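Monday, October 22, 2018

Week four of robotics club, and I have now spent more of my adult life thinking about dead batteries than I ever planned to. I blame Kiri Hollis, who picked our project over the summer. The other choice was a robot that dances. I voted for the dancing.

The job sounds simple enough. Two arms, two trays, a bunch of little batteries on a table. The arms pick up the batteries and put them in a tray, and we all go home for dinner. We named the left arm Doolan and the right arm Skustanon, after a long meeting I would like back.
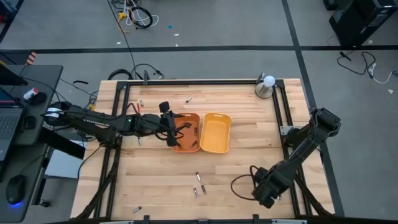 Why batteries and not something easier, like blocks?
Batteries roll. Kiri says a program that can handle something that rolls can handle almost anything, and so far ours can handle blocks.

Our best run was in August, when we got 40 tries out of 53. Then I "cleaned up" the code. I won't be sharing the new number, but Noeline Sheehan wrote it on the whiteboard and drew a frowning battery next to it.

Most of our misses come from the grip. If the fingers close a hair too high, the battery squirts out sideways and heads for the floor, and one of us heads after it. I know the underside of that table very well now. Noeline wants softer fingertips. I want a table with walls.
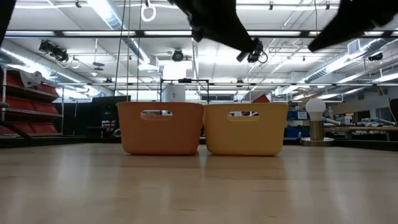

Orange and yellow, with both arms overhead.

We take this to the Prometcombe meet in 2 weeks, up against the Nikivcombe team, who I hear have a robot that folds shirts. Good for them. Practice is after school tomorrow, and whoever borrowed the small screwdriver, please bring it back.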